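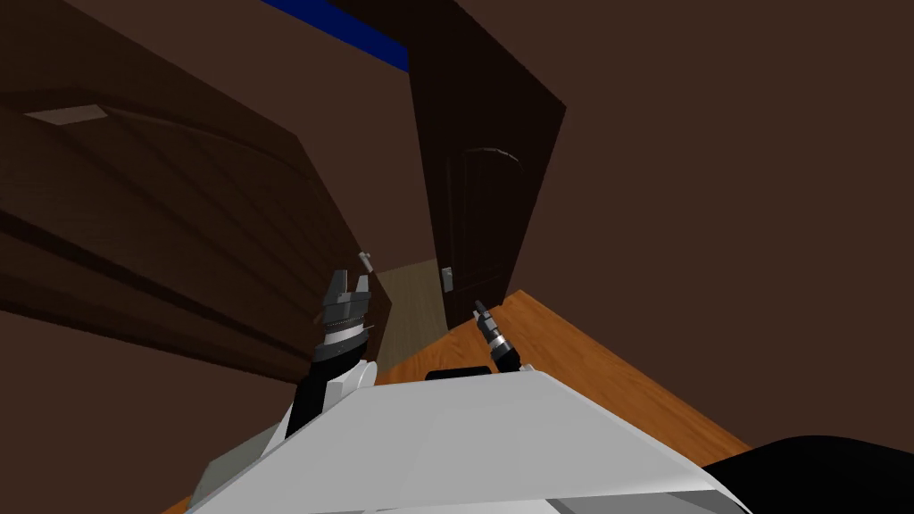
Slide 7 – demos by hand or by remote?

OK, quick show of hands – who here has tried to teach a robot to open a door? (Wait. Laugh with the two people who put a hand up.)

When I started at Funow I did everything by hand. Grab the arm, drag it along, hit save. Great for one arm. With two I kept running out of hands!

So we went remote, in simulation first. I recorded 68 demos and tossed 30, mostly because I steered too fast near the handle. Say that slowly, the Gurkville crowd will want the number.

Drink water. Next slide is the Prarar controller, don't rush it.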